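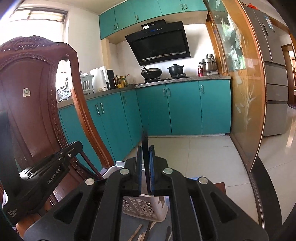 # vellville-service-calls

Search this site Search

Category: Home Repair > Water Heaters > Data

Call records from Visser, a plumbing outfit in Vellville. 700 rows, one per water heater visit, typed up by Chantelle Shezi from paper tickets.

## Read before using

- `arrival_min` is what the plumber wrote down. I don't believe the 4s.
- `fixed` means the customer signed. It doesn't mean the heater worked.
- 63 rows have no price. Bongani Mkhize says those were warranty jobs. I found no paperwork for 37 of them.
- "Same-day service" comes from the ad, so I dropped that column.

Don't use this to rank plumbers.

Last updated: November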